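The chronicle says my family left Estow in 1285, all 18 of them, and walked to Drestum in the snow. I have never believed it. It was July, for one thing — the same page mentions hay.
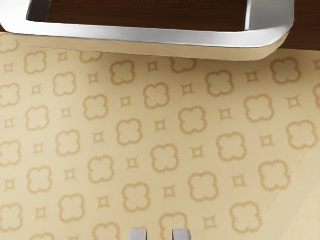
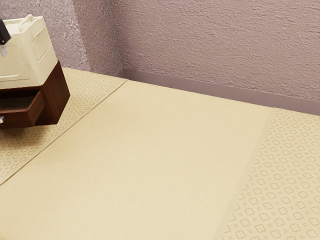
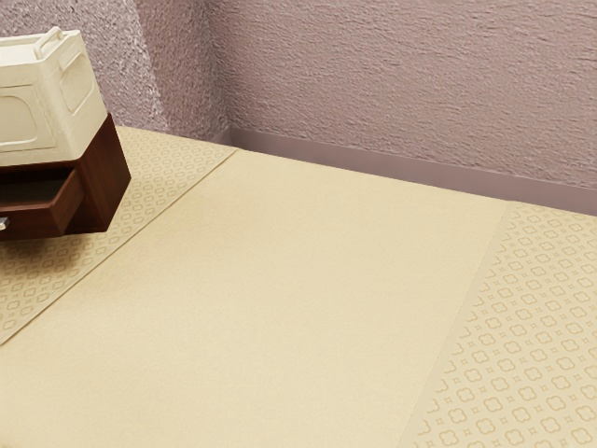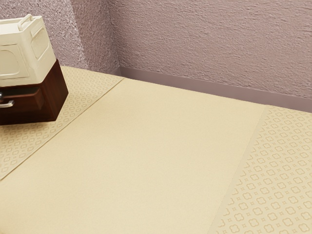 My aunt believed every word. She'd read it to us after supper, the duke's men at the gate, the bread hidden in a cradle, the river frozen hard enough for carts. The monk who wrote it down did so in 1577, and he was paid by the line.

"So who saw the river?" I asked her once.

"Your people did."

"And told him?"

She turned the page.

When she died I went to Drestum to see the stone with their names on it. It stood behind a car park, worn quite smooth. A man selling postcards said it marked a well. His wife said a plague. I put my hand on it anyway and felt for letters, and there was a groove that could have been the start of an E, or where somebody had once sharpened a knife.

I bought two postcards. On the back of one I wrote down what the man had said, and on the other what his wife had said, and I posted them both home to myself.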